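I finished tied for 61st in the Villis Amateur this September, which sounds better if you don't ask how many people entered, so please don't.

It's a two-round event at Arboleda, a course that plays 3,809 yards from the forward tees and considerably longer from wherever my ball happens to be. I shot a 94 on Saturday in conditions the starter called "ideal." He said it to every group. By the time he got to ours he sounded a little accusing, as if the weather had done its part and he was waiting to see what we'd do with ours.

What we did was lose two balls each before the third green. My playing partner, Lucero Salazar, carries a single-digit handicap and was paired with me through some clerical cruelty. She lost hers going for a par five in two. I lost mine laying up.

Lucero has a theory that bad golfers think too much over the ball and good golfers think too much walking to it. I tried thinking in the cart and drove past my own bag. 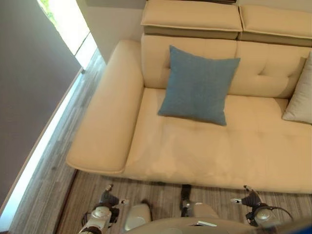
Sunday went better, in the sense that it was shorter. We had a rain delay of an hour and a half, which I spent eating a hot dog and watching a man in the clubhouse explain the plugged lie rule to his son with a meatball. When we went back out the greens had slowed to the speed I always putt at anyway, and for five holes I looked like somebody who'd had lessons. I made a birdie on the eleventh. The putt was 30 feet and I had the wrong line, but so did the green, apparently.

Then came the fourteenth, where there is a pond. I'd rather leave it there – several of my golf balls did.

I signed for a 91. Lucero shot 74, finished second by a stroke, and was cranky about a three-footer on 16 all the way to the parking lot. I've never been close enough to winning anything to be cranky about one putt. My regrets are spread pretty evenly over the whole property.

The winner got a glass bowl and a Grotov gift card. Everybody else got a towel. Mine is already in the bag, covering the driver, and the driver is staying under it until I've had a word with the guy at the range.

Entry for next year opens in the spring. I've put it on the calendar in pencil.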